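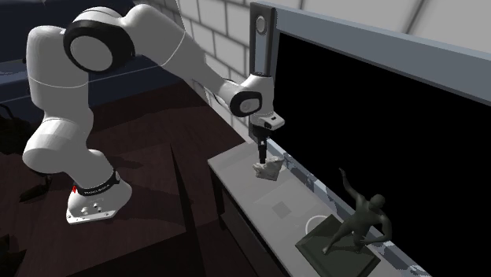

Olwood Grasping Group, Gripper Bench

Two fingers or three? Ask in the Olwood group and lunch runs long.

Serena Grasso wants two. Narrow, cheap, easy to model. Fiorella Cattaneo has been pushing the three-finger Klinhom since March, and she has numbers. So they settled it in simulation: same white arm, same living room, same lumpy thing to pick up off a low cabinet next to a TV. 600 tries per gripper, everything logged.

The lumpy thing is the point. A box tells you nothing, says Grasso. Any gripper can do a box. Something rough and chipped, no two flat sides facing each other, and teh fingers have to find a hold.

Approach is straight down. Boring, but fair. Come in at a slant and the controller starts to matter more than the hardware, and then you're reviewing software. There's a dark block to steer clear of on the same surface, and a big black screen right behind. Not a lot of elbow room.

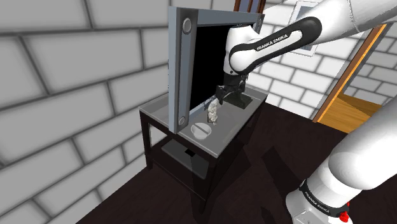 Scores so far

Two-finger dropped 77. Klinhom, fewer drops, but it clipped the neighbors a lot more often. Wide hand, tight shelf. Cattaneo blames the planner, Gisia, which was tuned on narrow fingers. Grasso says a hand that needs its own planner isn't a fair swap. Both have a point.

Next up is the camera question. Wrist or overhead, or both. Hukgate lent the group a depth model for the simulator and early runs look ok, a bit noisy on dark furniture. Almost 324 runs in, too soon to call.

Then real hardware. Grasso would like that before summer, Cattaneo would like more desk space first. Lunch is stil running long.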